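In Defense of the Junk Drawer

My aunt's house, built in 1911, has one drawer in the kitchen that the family has never tried to organize. It holds string, dead batteries, the warranty for a radio, and a key that fits no lock on the property. I trust that drawer more than I trust most adults.

The tidy people would like it gone. They have books, and they have little bamboo dividers at 60 dollars a set. My neighbor Donal Quinlan bought two sets and now keeps his rubber bands sorted by width, and he still borrows mine. 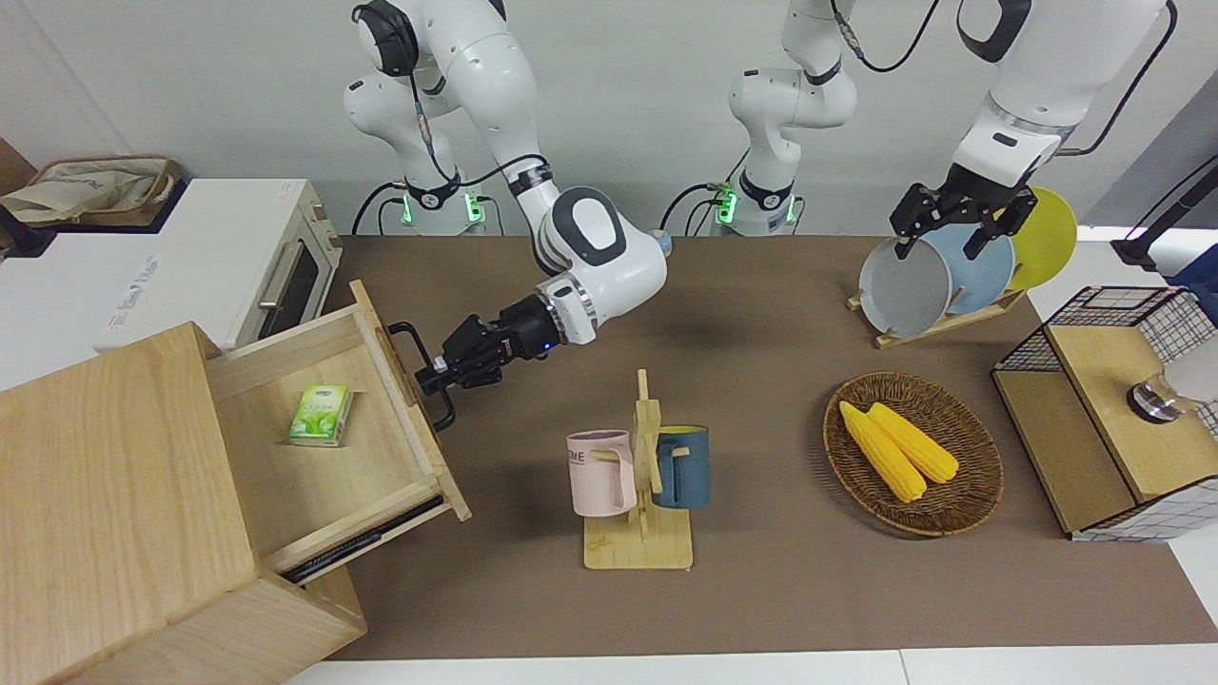

An open drawer with a small green-and-white box toward the back.

I went to one of those decluttering talks last August. The speaker, Lærke Gunnlaugsson, asked us to picture our homes with 400 fewer objects in them. The man beside me closed his eyes and looked so happy that I worried for his wife.

My own picture kept snagging on the tape measure. I know where it is. It's in the drawer, under the takeout menus.
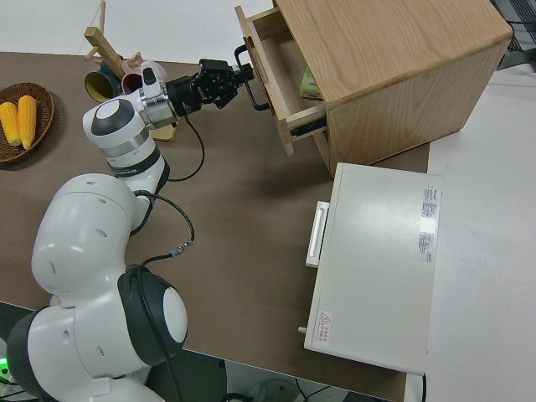
Then there is the matter of guilt. A sorted drawer has to be kept sorted, so every loose thumbtack becomes a small moral failure. The junk drawer asks for nothing except that you lean on it a bit when closing.

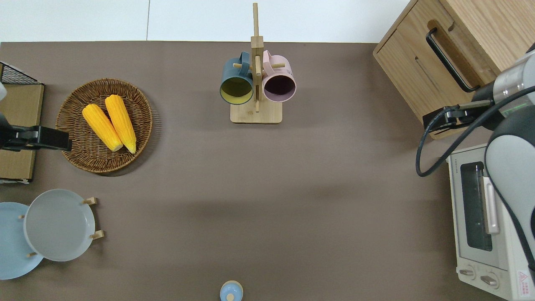

So should a person ever clean one out?
Once, when you move, and even then I would tip the whole thing into a shoebox and carry on as before at the new address.

I did try reform. For one weekend I labeled envelopes: "Screws," "Small Screws," "Probably Screws." By the end of it I had a fourth envelope marked "Other," and everything I needed that winter came out of it. 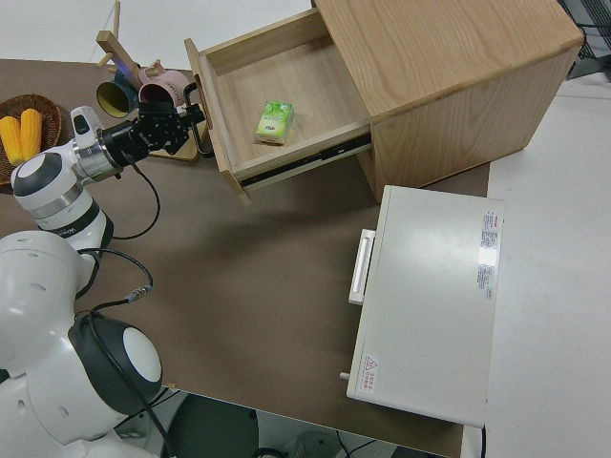
Which leaves me with the key. Maja Borkowska, who married into the family, once suggested throwing it away, and my aunt went quiet for most of a dinner. It's still there, next to the string.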